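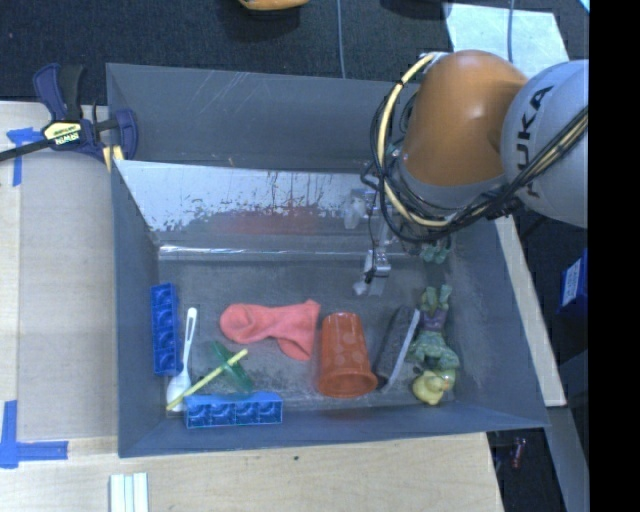 Unit 6: Looking after the bin-picking cell

These notes go with the afternoon session in the Merkton lab. Read them before you come. Ettore Zanetti runs the bench part and Assunta Orlandini signs off the log sheets.

6.1 Before you go near the arm

Set the mode switch to manual reduced speed and take the key with you. Hang your tag on the pendant hook. If another group's tag is already there, wait for them. The arm should be parked clear of the bin before anyone puts a hand inside.

6.2 The bin

The bin is held to the table by a bar clamp on its upper edge. Check the clamp at the start of every shift. The fingers push objects against the walls, and over a long run the bin can creep a few millimeters. The planner doesn't know this has happened. It will keep aiming for the old position and the fingertips will start touching the walls.

To check it, line the bin up with the pencil marks on the table. If it is off, loosen the clamp, move the bin back, tighten, and run the four-corner touch routine in Jindex. Write the largest error on the log sheet. Up to 3 mm is accepted. More than that means a full recalibration, covered in Unit 7.

Scratches and dark worn patches on the inner walls are normal. Shiny walls give reflections, and the camera may report an object on the wall that is really lying on the floor. If you see repeated picks at the same empty spot, look for a reflection before you change any settings.

6.3 Cables

The cables run along the outside of the arm and are tied at intervals. Move joint 5 slowly through its whole range and watch the loops. They should neither pull tight nor hang low enough to catch the bin edge. Replace any tie that slides when you push it with a finger. Trim the tail flush, and don't tie over a joint seam.

6.4 Fingertips

Inspect the tips every 174 picks in the first week after a change, then once per shift. Look for tears, cloudy spots and grit. Wipe with a damp cloth, no solvent. To change a tip:

Park the arm and switch off gripper power.
Back out the two screws and keep them in the tray.
Seat the new tip and tighten both screws evenly.
Run 40 open and close cycles with nothing in the bin.

6.5 Refilling the bin

Use a mix of hard, soft and see-through items, such as blocks, a sock, a cup and a spoon. Spread soft items flat. Keep the total to 24 or fewer. Take out anything cracked or leaking.

For the log sheet: cell hours (the counter stood at 3,461 in November), bin error, ties replaced, tips changed, your initials.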